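Nirkthorpe Retiree Benefits Board
Minutes of the October meeting

The meeting was called to order at 4 p.m., Tùng Châu presiding. Minutes of the prior meeting were approved as distributed.

1. Long-term care coverage
The plan office reported 347 enrolled members, of whom 137 have asked for information on nursing home costs.

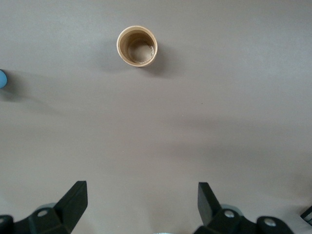
The Rulier policy was reviewed next. Members asked that the waiting period be stated in days on the first page of the booklet. The chair noted that small costs are often missed in a family's care budget, down to something as minor as a cardboard cup like the tan one shown here, and asked that the worksheet include a line for daily supplies. Agreed.

2. Premium schedule
Ukent has proposed an increase of 4 percent. Bùi submitted a competing quote with no increase in the first year and a higher deductible. The Board deferred a decision until both offers are available in writing.

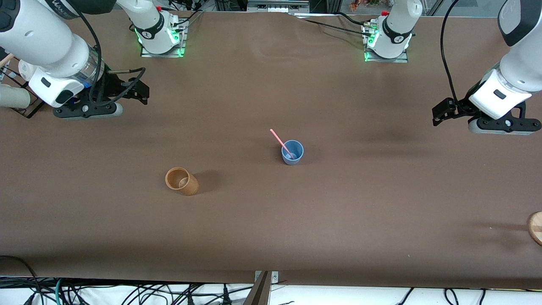

Will members who are already receiving benefits be affected by a change of carrier?
Claims approved before the change remain with the present carrier until they close.

The answer is to be added to the member notice.

3. Enrollment notice
Motion to mail the notice eight weeks before open enrollment. Seconded and carried, 8 in favor, none opposed.

4. Other business
The plan office will correct the mailing address on the claim form.

Adjourned at 5:20 p.m.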